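Folding cell notebook, October - the gripper that wouldn't let go

Started at 10, coffee in hand, expecting a boring morning of T-shirt folds on Stavik. Got a proper fault instead, and a really lovely one. Writing it up while it's fresh so Dušan and Janka can pick holes in it.

Short version: right arm closed on the hem, left arm closed on the shoulder, both went to lift, and the right one dropped out with an overcurrent on the gripper servo. The left kept going. It pulled the shirt taut against a gripper that had gone stiff and wasn't listening to anybody. I hit the stop at that point. No damage to the arms that I can find, but the left wrist was holding far more load than I'd like, and it should never have been allowed to carry on alone.

Setup was the usual: one white tee with the red splatter print, laid out flat, collar to the back wall. Basket back left, towels back right. Drarnik build from last week, no changes to the fold script. 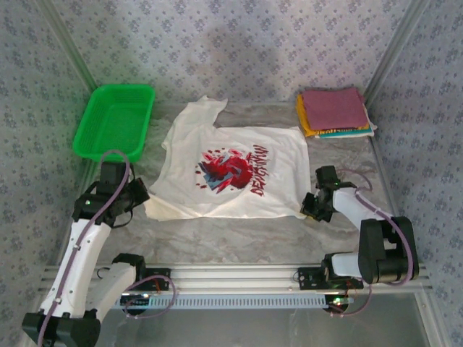 Čestmír Jurčo: Before you blame the servo, check whether the two arms share a stop at all. I thought we took the linked stop out in August when we split the power supplies, and I don't remember anybody putting it back.

He's right, and it's a bit embarrassing. I went through the config and the linked stop is commented out, with my initials beside it. So there are two faults here, and the second is the serious one:

- right gripper servo trips on overcurrent
- a trip on one arm doesn't halt the other

Put the link back in straight away and tested it with nothing in the grippers. Pulled the enable on the right, left froze. Pulled the enable on the left, right froze. Beautiful! The worst delay I logged was 135 ms, which I can live with at these speeds, though I'd still like a hardware line between the two and will price one up.

Then on to the trip itself. Ran the approach over and over with the shirt bunched up in the middle, which is the nastiest case because both grippers come in close together and there's a lot of cloth to bite on. 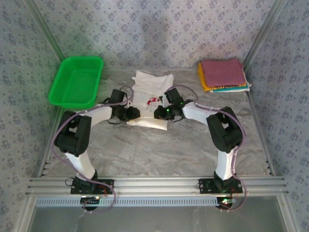 Got it to trip in 2 runs out of 6. Both times the log looks the same: the gripper meets thick fabric, stalls short of its closed position, and the controller keeps asking for more current because the target is "fully closed" and it hasn't got there. It sits cooking until the driver gives up. With a single layer it closes nearly all the way and never gets near the limit, which explains why we sailed through all those flat-shirt tests in September feeling very clever.

So the script has been squeezing to a position when it ought to be squeezing to a force. Changed the close routine so that once the current levels off, it holds whatever gap it's at and backs the current down to almost half. Tried that on a pinched corner first, nice and slow, hand over the stop the whole time.

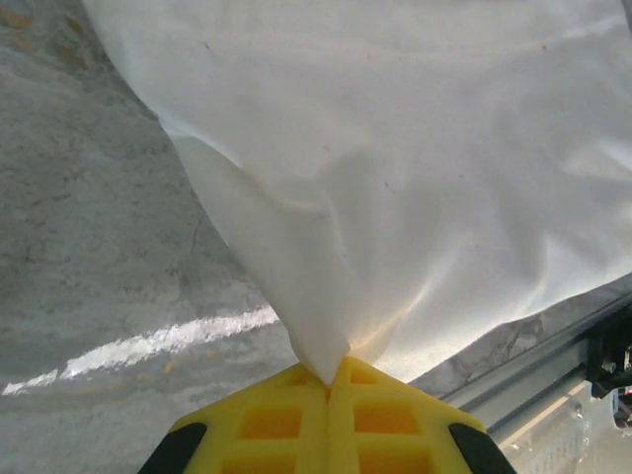 Current trace is gorgeous now - a quick bump, a shoulder, then dead flat for the whole hold. I'm not calling it fixed on one morning's work. Lizeth wants it tried on the heavier towels, and I agree, they're the thing most likely to stall the fingers early and then slip once the current drops.

Still to do:

- purple cable on the right arm: check the strain relief at the wrist, in case a bad connection is adding to the current reading
- add a startup check that refuses to run if the linked stop is disabled (should have been there from day one, my fault)
- towels, folded and bunched, with the new close routine
- ask Leopoldo if the Lill cell has the same script. If it does, the stop needs checking there before anyone runs it
- send the bad traces to Janka, she'll enjoy them

Both arms powered down and parked at lunch. Stavik stays off until Čestmír has looked over my config change.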